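Wumska Pin-Type Moisture Meter: Long-Term Review for Wood Floors
By Edmund Walczak
Jun 25, 2019

A moisture meter is the least interesting tool in a floor repair kit and the one I would replace first if it were lost. Boards that go down wet will shrink and open at the seams. Boards that go down too dry will swell against each other and cup. Neither fault can be sanded out until the moisture content has settled, so the reading has to come before the work.

I have used the Wumska for six months, mostly on plank floors in older houses, and alongside it a Hosoda pinless meter that I have owned for much longer. The Wumska was bought at the regular price from Gosero.

What it measures

The meter drives a small current between two steel pins and reports electrical resistance as a percentage of moisture content. Wet wood conducts better than dry wood, so resistance drops as moisture rises. The relationship is dependable in the range that matters for interior flooring. It becomes poor in very dry wood, and above fiber saturation the number should be read as "wet" and nothing more precise.

A species setting is provided, with the table printed in the manual and a shortened version on the back of the case. The table is adequate for common domestic lumber and thin on tropical species. Leaving the meter on the wrong group will shift the reading enough to change a decision, and the display does not show which group is active unless the mode button is held down. This is the worst feature of the design. I now check the group each time I switch the meter on.

Build

The housing is hard plastic with a rubber edge. The pins unscrew by hand and can be replaced, and spares are stored under the battery door. The cap doubles as a calibration check: press the pins against the two contacts and the meter should return the value printed inside the cap. Mine has done so every time I have tried it, including after a fall down a flight of basement stairs.

The display is large and legible in daylight. The backlight turns off too soon, and there is no hold function, so a reading taken in a crawl space or behind a radiator must be taken with the screen in view. The Hosoda has a hold button and I missed it constantly for the first weeks.

Accuracy

I compared the Wumska with an oven-dry test on offcuts from the same bundle. The procedure is slow but simple – weigh the sample, dry it until the weight stops changing, weigh it again, and divide the loss by the dry weight. A sample that began at 119 grams would be a nuisance to work out by hand, so I trimmed each piece until its dry weight came out at 100 grams. One piece lost 19 grams, giving a true moisture content of 19 percent. The Wumska had been within 2 points of that figure before the piece went into the oven. For drier pieces, at the level I would accept for installation, the agreement was closer.

Temperature matters more than the manual suggests. Cold boards read low. The meter has no automatic correction, only a chart, and the chart is printed in type so small that I copied it out and taped it inside the carrying case. Anyone working in a heated house can ignore it. Anyone checking a delivery in an unheated garage in winter cannot.

Working method

For an installed floor I take readings along the exterior wall, in the middle of the room and near any plumbing. Pins go in parallel to the grain unless the maker's table specifies otherwise. I record each value with the location and the relative humidity of the room, because a single number without context has very little use a month later. In May I found one kitchen where the readings rose steadily toward the sink, and the cause was a slow leak at the supply valve. The boards looked sound and had not begun to cup.

Surface readings can mislead after mopping or after a water-based finish. Longer insulated pins are the correct answer, and Wumska sells a probe that plugs into the side of the housing. It costs nearly as much as the meter. I bought one and consider it necessary for subfloor work, where the pins have to reach past the top layer.

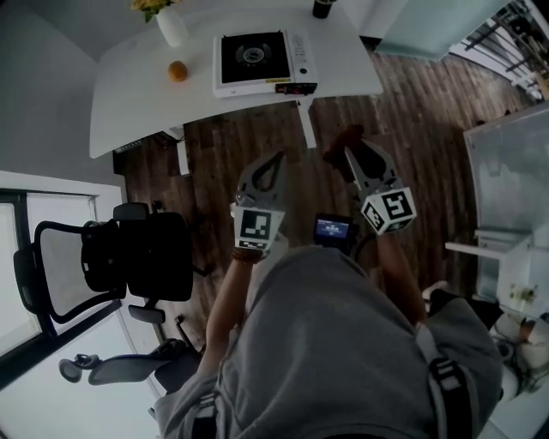 Will the pins leave visible holes in a finished floor?

They leave two small punctures, which can be kept out of sight by testing at a seam, inside a closet or under a shoe molding. On an open area of a good floor, use a pinless meter first and reserve the pins for places where it reports something unusual.

Compared with the Hosoda

The pinless Hosoda is faster and leaves no marks. It averages over depth, however, and is affected by nails, by foil-faced underlayment and by gaps beneath the board. The Wumska is slower and reads a specific point at a specific depth. I scan with the first and confirm with the second. If only one can be bought, I would choose the pin meter for new lumber and repair work, and the pinless meter for inspecting finished floors.

I also tried the cheaper Skundero pin meter. It agreed with the Wumska on dry stock but drifted when the battery ran down, with no low-battery warning. I returned it.

Verdict

Recommended, with the probe, for anyone who installs or repairs wood floors regularly. The missing hold button and the hidden species setting are real faults – both could be fixed in a revised model without changing the electronics. Replacement pins are in stock at Gosero and thread in without tools.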